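Ticket 3193: Helia boiler timer keeps losing the evening slot

Hi again, Kevin Ó Dubhghaill here. I set hot water for 6.25 pm and by teatime the slot has vanished (the morning one stays put, which is maddening!).
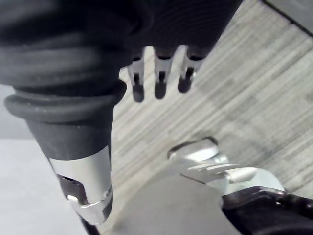

Tried so far: new batteries, a full reset, and the update Anneliese Reuter sent me in August. It got as far as error 110 and then stopped.
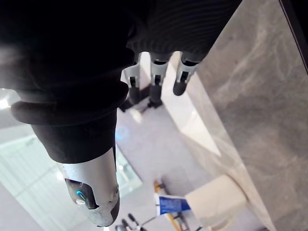

Second reset done just now, holding the button for 25 seconds as she suggested. The slot has survived one evening, so fingers crossed. I'd love it sorted before I'm back to cold showers – a pink towel over the black bar on the glass is all very nice, but it won't warm me up! Please keep this open. 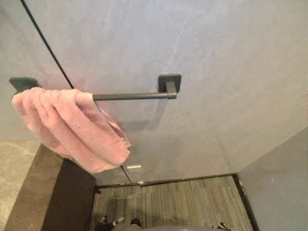

Update: slot gone again, same error. Anneliese has linked this to ticket 3626, where someone with a Groslow receiver had the same thing. The bathroom is the only room I'm fussed about, and with that grey stone-look wall behind the glass I'd like it to feel a bit less chilly. Could you send a replacement timer?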